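Catégorie : Vie de l'atelier | Comptes rendus

Réunion du mardi, atelier presses de Fludham

La séance s'ouvre à 9 h, après un café bien apprécié, et l'on remercie chaleureusement l'équipe de nuit d'être restée pour l'occasion.

Lubrification centralisée : le compteur de la presse Usmani affiche 3 843 heures. Après un long échange, fort cordial, il est convenu de remplacer les deux distributeurs progressifs et de purger la ligne côté coulisseau. Clotusano propose une livraison sous 30 jours ; on demandera gentiment s'il est possible de faire mieux.

Graisse : l'essai du produit Drurnoreo se poursuit jusqu'en janvier, les avis restant partagés.

Le relevé des pressions sera désormais affiché près du pupitre, à la demande générale.

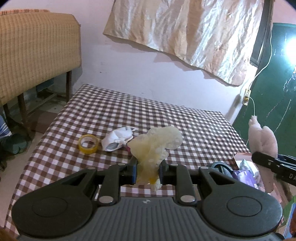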